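Does a glaze labeled "food safe" mean anything if the bowl is secondhand?

Posted by kettleside in Kitchen & Home, June

I picked up a big shallow serving bowl at the Durneck flea market for 12 dollars. The seller swore it was "lab tested, totally lead free" and when I asked to see the test he got vague and started wrapping it in newspaper. There is a stamp on the bottom that says Rusora and under it something that might be "food safe" or might be a smudge. I can't find a pottery by that name that is still in business.

I was going to use it for salads and cold noodles, so there would be vinegar, lemon and soy sauce sitting in it for an hour or two. My sister-in-law says any glaze with yellow or green in it is poison and I should plant a cactus in it. The guy at the hardware store sold me a pack of swabs and said if they don't turn red I'm fine. I don't really believe either of them.

The swabs did not turn red. I did two, one on the inside and one on the rim. Does that settle it, or did I just spend money on colored sticks? I would like to keep using the thing if I can, but not if I'm kidding myself.

3 replies, sorted by most helpful

mudroom_ellis

Your sister-in-law is wrong about the color and the hardware store guy is half wrong about the swabs.

Color tells you very little. Plenty of yellows and greens are made with iron or other things that have no lead in them, and a clear glaze over a white body can have lead in it and look perfectly innocent. Old bright oranges and reds have a worse reputation, and there are reasons for that, but you can't sort a shelf of dishes by eye. Anyone who tells you they can is selling something or repeating something.

My own everyday bowl is an olive yellow that would send your sister-in-law running. I bought it new from a small shop called Kan that could show me an actual leach test on paper. 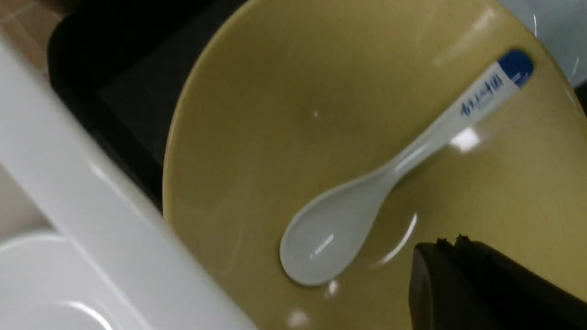
My olive yellow one, with a soup spoon in it.

The swabs are a screen for lead on the surface. A red result is a good reason to stop eating out of something. No red means the swab didn't pick anything up on that spot on that day, and that is all it means. They can miss low amounts, they say nothing about cadmium, and they don't tell you what comes out after an hour of vinegar. The test you want is a leach test, where a lab leaves a mild acid in the bowl for a day and measures what ended up in the liquid. Call a couple of labs and ask for that by name. Also ask what it costs before you mail anything. I was quoted 187 dollars once for a mug I could have replaced for the price of lunch, and I did not go through with it.

"Food safe" stamped on the bottom is only as good as whoever stamped it. From a pottery you can't find, I'd treat it as decoration.

If it were mine and I didn't want to pay for a lab, I'd use it for whole fruit with peels, or bread with a cloth under it. I would not put lemon dressing in it.

saltyporch

been eating off my grandmothers dishes for 13 years and im fine. people worry too much. wash it good with Saltex and hot water and it will take anything off the surface

farwindow

Please don't go by the reply above mine. Washing takes off dirt. If there is lead in the glaze it is part of the glaze, and scrubbing with a gritty cleaner can wear the surface down and make things worse. Feeling fine doesn't prove much either, you would need a blood test to know.

Things to look at while you decide:

Fine cracks in the glaze, dull patches where it used to be shiny, or a chalky feel after washing. Any of those and I'd stop using it for food right away, lab or no lab.

Try the lemon slice trick if you like. Leave a slice on the glaze overnight and see whether the color changed underneath. A change means the glaze doesn't stand up to acid. No change doesn't prove it's safe, and I get tired of seeing people post it as if it does.

Don't microwave it, and don't store leftovers in it. If kids or anyone pregnant eats at your house I wouldn't use it at all until it's been tested.

One thing I'd disagree with mudroom_ellis on: a cheap bowl can still be worth a lab fee if you'd use it every day. Some county health departments will also screen dishes for free. Mine did, it took around 2 weeks to get an appointment and the person at the desk had to go ask someone whether they still offered it. They did.

kettleside

Thanks. It has the fine cracks, now that I've held it under a lamp. Fruit bowl for now, and I'm calling the county in the morning. Not telling my sister-in-law yet.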